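Reading Room > Mystery, Suspense and Ghost Stories
Topic: Short story collections – straight through, or dip in?

marlowe_and_tea
I've just finished Iwona Pietrzak's The Lamp at Sikham, all 18 stories of it, and I'm having one of those evenings where I want to talk to somebody and the cat isn't interested. I read it in order, one story a night, and by the second week I was so deep in that damp little seaside town that I kept expecting to meet the ferryman at the grocery store! The title story is the one everybody mentions, but for me the creepiest by a mile is "Mrs. Tokarz Counts the Spoons." So my question is, do you all read a collection front to back, or do you hop around? My sister hops and I think she's wrong, but I love her anyway.

pagefold
I'm with your sister, I'm afraid. I always start with the shortest one to see if the writer and I are going to get along, then the longest, and after that I go wherever the titles take me. I read the Tokarz story second and it scared me just fine without the others. The last one, the one with the two brothers and the well, I still haven't gotten to.

gracklewood
Oh, but pagefold, you have to read the well story last! The brothers are the boys from the ferry in the first story, grown up. She never says so, she just gives the older one the same whistle. If you'd already read the well story when you got to the ferry, I think you'd lose that lovely cold feeling.

pagefold
Well, now I know, don't I. A spoiler warning would have been kind.

gracklewood
I'm so sorry, you're right, I got carried away – I've been on this board 10 years and ought to know better. For what it's worth, there's plenty in it I haven't given away.
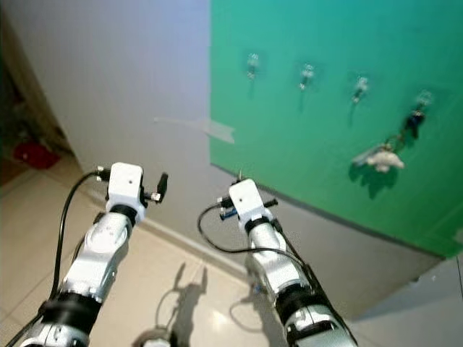

Robot arms and the green board.

marlowe_and_tea
No harm done, I hope! Has anybody tried the older paperback from Tadivia? Mine is the new reprint, and the introduction by Szymon Nowicki says the stories were put in a different order the first time around. He thinks the new order is an improvement. I don't know how he can be so sure, and he spends four pages being sure.

tinroof_reader
I have the Tadivia one, bought at a library sale years ago with somebody's bus ticket still tucked in at page 108. In mine the Tokarz story comes first and the ferry is close to the end, right before the well, so the two stories about the boys are next to each other. I found that a bit heavy, to tell you the truth. You could hear the whistle coming. So I'd side with Nowicki, though I did enjoy being thrown straight into the spoons with no warning.

pagefold
So the author's own first edition had them shuffled, and we're all supposed to believe there's one right way to read it? I rest my case.

gracklewood
Different order isn't no order, though. Somebody sat down and thought about it both times. I will grant you that I skipped "The Lodger's Coat" on my first try and never felt the lack.

marlowe_and_tea
Skipped the coat!! That's my second favorite. The bit on the stairs, where she's carrying the laundry and the sleeve is over the banister – I had to put the hall light on.

tinroof_reader
The sleeve got me too. If you want another after this, her novella The Quiet Half is good and slow and can be read in one sitting, so there's nothing to argue over. I'm starting it again this weekend and would be glad of company.

pagefold
Count me in. I'll even begin at page one.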